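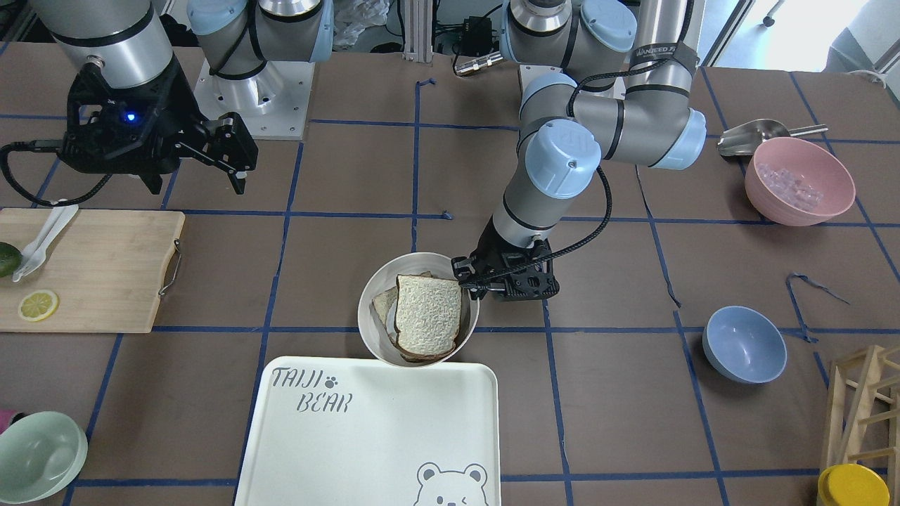 Hilde Bakker has baked bread for sale in Skellbridge for 30 years, and for most of that time she has been answering the same question: why does shop bread go stale so fast, and what can you do about it? We spoke in the back of her bakery at four in the afternoon, when the ovens were off. She wanted to start with the crust. Two slices standing in a white bowl, with a dark brown crust along the bottom of the front one, are closer to what she likes than most of what she sees in shops. "People are frightened of a dark crust," she said. "They think it's burnt. A pale loaf hasn't had long enough and it will be leathery by teatime."

Home | Baking | Interviews | Recipes | Contact

She learned the trade at Timmermans, a bakery that closed when the owner retired. Her first job was weighing dough. "Four hours of that every night. I could tell you if a piece was ten grams out just by holding it. I still can, mostly."

Her main complaint is about storage. The fridge is the worst place in the house for a loaf, she says, and she has given up being polite about it. Bread stales faster in the cold. A paper bag or a cloth is fine for two days, and after that it should be sliced and frozen. "Slice it first. I had a customer who froze whole loaves and went at them with a saw."
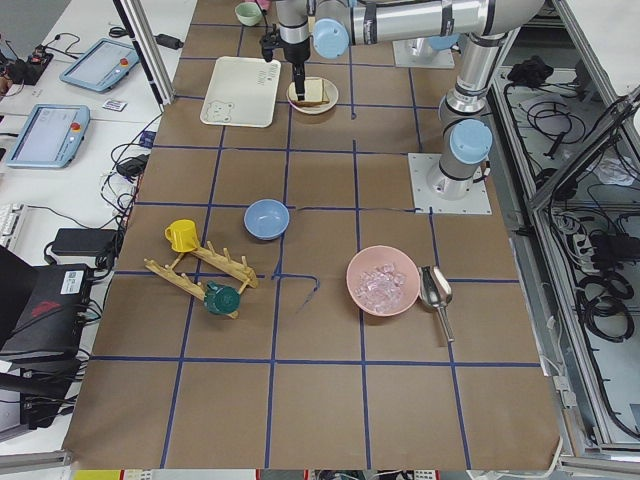 Toasted bread on a small round plate.

Toast is the proper use for a loaf on its third day, in her view. She keeps the heat moderate and gives it longer. Butter goes on straight away if she is eating it herself, and she won't discuss margarine.

I asked what she tells beginners. She runs a class each June with Florante Bañez, who joined the bakery as an apprentice and now does most of the night shift. They use one recipe, 320 grams of water to 500 of flour, and make it again and again. 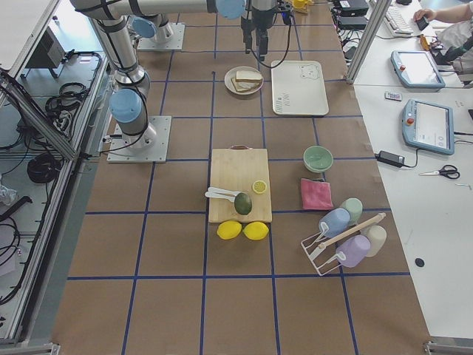 "They all want sourdough on the first day," she said. "I make them do a plain tin loaf. If you can't get that right you won't know what's gone wrong with the other one." Florante is softer on them, and lets people take a bit of starter home if they ask him on the way out.

She has no plans to stop. The lease has six years left and the big oven was relined last winter, at a cost she would rather not talk about.

Comments (3)

Willy Postma: I remember Timmermans. The currant buns were better than the bread.

Amber Van Damme: Is the 320 for white flour or wholemeal? Mine came out very stiff with wholemeal.

Tineke Michiels: Amber, we used white in the class. Hilde told us to add a splash more for brown.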